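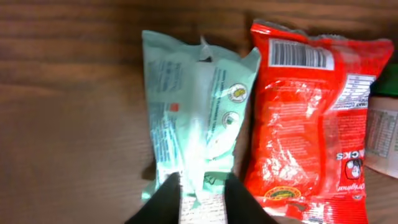 Snack Table FAQ
Nimava Shared Workspace, second floor
Last updated 3 May 2023

Who pays for the snacks?
You do, a little, every month. It's the line on your invoice after "printing" that everyone reads as more printing.

How many bags can I take?
2 per person per day. A bag you open for a guest is still one of yours, however briefly the guest stays.

I opened a bag and only wanted a handful. Can I put it back on the table?
No. Fold the top over, clip it, write your name on it and put it on the shelf by the kettle. Clips are in the mug marked Sadowski. We don't know who Sadowski is either, but he left a good mug.

How long can an open bag stay on the shelf?
Until Friday at noon. After that it belongs to whoever is hungry, and after that to the trash.

Does the color of the bag tell me the flavor?
Only if you stick to one brand. Green can mean sour cream, lime, seaweed or cucumber depending on who made it, and red has let down people who were hoping for ketchup. Read the label.

Where do I find allergen information?
On the bag, in very small type. There's a magnifying glass in the top drawer. If the label is torn or you can't make it out, leave that bag alone and open another.

Can I put a bowl on the wooden table?
Yes, with a mat under it. Adelmo Vitale oiled that table in October and can spot a salt ring from the elevator.

Can I request something?
Write it on the list inside the cupboard door. Radosław Głowacki orders on the 10th. Requests for "something healthy" go through every month - so do the leftovers from the last one.

Are empty bags recyclable?
Not in our bins. Regular trash, please, and shake the crumbs out first.

Who do I tell if the table is bare?
Front desk, extension 703. They probably know.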